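The best morning of my working life started with a goose that wanted to be a witness.

I should back up. I clerk at the county courthouse in Fladard, second floor, Room 2, small claims and whatever else falls down the stairs to us. I love it! People think the big cases are where the fun is, but give me a Saturday session with a full docket and a neighbor dispute and I am happy as a kid at a fair.

The case was Kitano Feed against the Nanavgate Homeowners' Association, and the sum at stake was $409. That was the price of cracked corn the association had ordered, received, and then refused to pay for, on the grounds that the order had been placed by a goose.

They meant it, too. Their brief (a real brief, with footnotes!) said the goose had walked across an open laptop in the clubhouse and hit "confirm." A goose can't form intent. No intent, no contract. They cited a case on parrots and another one on a toddler with a fax machine, and I read the whole thing twice at my desk with my coffee going cold because it was so good.

The feed store's answer was even better. Fine, they said, maybe the goose had no authority to order the corn. But somebody signed for it, somebody hauled it to the pond, and 138 pounds of it were gone by the time anyone complained. You can't eat the corn and then say you never wanted the corn.

"Who ate it?" asked the judge.

"The goose, Your Honor," said the association.

"So the goose took delivery."

"The goose can't take delivery. It's a goose."

"Then who let it eat?"

There was a long and beautiful silence. 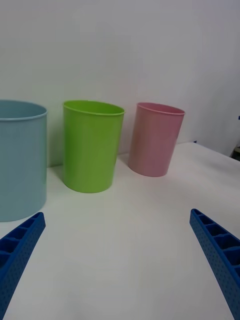 The association asked for a recess, and I ran down the hall to pull the old county code, the big green one that still smells like a basement. Section 268! I had been waiting eleven years for somebody to need Section 268. It says that waterfowl kept on common ground are the charge of all who share the ground, "and their feed likewise."

I carried it back in both arms. The judge read it out loud, slowly, and then read it again with real pleasure, and I swear the bailiff wiped his eyes.

Judgment for the store, in full, plus the filing fee. The association's lawyer shook everybody's hand and asked me for a copy of the section, and I made her two.

The goose was out by the bike rack the whole time, yelling. On Monday it appealed.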